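The workroom at Grultcombe

Tsegereda Wubshet makes things for cats, and the room she makes them in has started to look like a place where a cat might live. It doesn't. Her own two are at home with her mother, and the workroom in Grultcombe is for building, storing and posting.

She took the lease in May with her business partner, Innes Cruickshank, after the pair had outgrown a spare bedroom. Their label is called Pririk. It sells hanging toys, scratching posts and a few bits of pet furniture, mostly online, and last year it sent out 626 orders.

"The bedroom was fine until we wanted to get to the other side of it," Cruickshank says.

Storage came first. Red bins went onto the shelving for small parts and offcuts, and anything that can be rolled is rolled and kept on a wooden shelf. Blue trays hold whatever is halfway through. Wubshet would rather have it all behind doors, but she admits she forgets what she owns if she can't see it.

The floor was the one thing they didn't have to touch. It is wood, in a light tan colour, and it brightens the room more than the lamps do. Stools and tubs get shifted over it all day, depending on who is working on what.
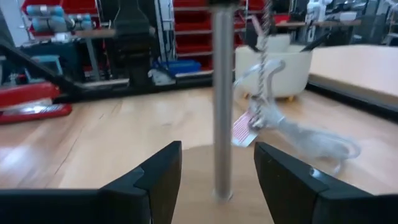
Most of the argument so far has been over rope. Wubshet likes a twisted one, which she says hangs better and gives a cat something to get its claws into. Cruickshank has tried a flat braid from a supplier called Rungrueang and thinks it wears longer. They have agreed to sell both and see which one comes back for repair.

The shapes are drawn on paper, traced onto card and changed until they look right from the side. Their first cat had a straight tail and took 4 attempts. Customers said it looked like a dog.

Packing happens at the end of the day, when the tabletop is clear. Labels are printed in batches of 1000, and the next batch should see them through winter. A tall scratching post called the Flato is due out in June 2021, once the base has been made 5 centimetres wider.

Wubshet still wants a proper bench under the window. Cruickshank wants a kettle.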